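Most of this week went on towel folding, so a few notes for anyone else who is collecting demonstrations on a small budget.

We're at 205 kept episodes for the task as of this afternoon. The target is 400. Volodymyr Prokopenko thinks we could start a first training run now and see what the policy does with it. I'd like another couple of days of data first, and we've agreed to do both.

The task as written: towel starts on the table, both arms work it into a long strip, then fold the strip down, then let go and clear the towel. An episode is finished when both grippers are open and off the cloth. Fraser Yule added that last bit in April and it saved us a lot of arguing over where to trim.

Operators take turns. Jeferson Amaral has the steadiest hands, and his episodes are the shortest. Mine are the longest. We keep both kinds, but every episode has the operator's initials attached so we can balance them later if we need to.

Things that got an episode thrown out this week: one gripper closing on nothing and the operator carrying on as if it had the corner. Towel dragged off the table. Somebody stopping halfway to ask a question. A recovery is fine and we want those. A long pause with no movement is no good to us.

Total discarded so far is 59. That's higher than I'd like, but most of them are from the first morning.

Light blue towel on the Mahawong table:

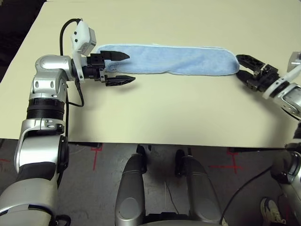
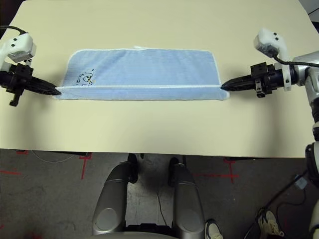
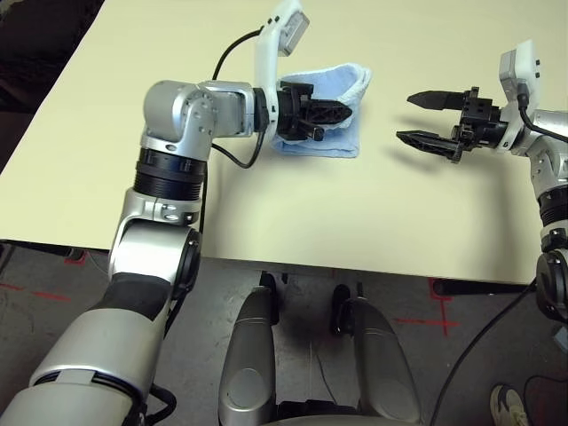 Gadisa Fikre asked why we don't just script the fold. We did, last winter. It worked when the towel was placed exactly right and fell over as soon as the cloth had a ripple in it. People adjust for a ripple without thinking, and that adjustment is the part we want in the data.

Next thing is labels. Each episode gets split into segments: reach, grasp, lift, fold, release. Rostyslav Kravchuk wrote a small tool for it that we call Flaltus. You scrub through, hit a key at each boundary and it writes the times out. One person can get through a morning's worth over lunch if they don't mind crumbs in the keyboard.

The boundary that causes trouble is grasp to lift. Two of us labelled the same batch separately and we agreed on nearly everything else. On that one we were often half a second apart. The rule is now that lift begins when cloth leaves the table, whatever the fingers are doing. If you can't tell, flag it and move on.

On starting positions – we were getting lazy. When I went back through the first batch, far too many episodes began with the towel square to the table edge, because that's how a person naturally puts a towel down. Now there's a printed sheet with offsets and angles and you work down it. It's dull but the spread is much better.

We also change the operator before we change the sheet. Otherwise you end up with one person doing all the awkward angles and someone else doing all the easy ones.

Someone asked about grip. Terry cloth is forgiving at the edge and miserable at a folded corner, where you've got several layers and the fingers want to take only the top one. Going in lower helps. So does slowing down for the last centimetre, which new operators never do until they've lost the corner a few times.

Storage is fine for now. We copy everything to the Dosdale server at the end of the day and check the file sizes before anyone wipes the local drive. I've lost a day of recordings once before, on a different project, and I won't do it again.

The four tasks on the list after this one: hand towel into quarters, T-shirt, pillowcase, and matching socks. I expect the pillowcase to be the worst. Volodymyr says socks. Fraser doesn't care as long as the names are consistent in the metadata this time.

For those asking whether the set will be public: Nostetness will decide that, and I don't have an answer yet. I'd like at least the labelling guide to go out, seeing as it's only a few pages and took us longer to get right than anything else.

Back on Saturday for a half day, mostly angles from the bottom of the sheet. If you've got your own rule for where a grasp ends, I'd like to read it. Replies are open.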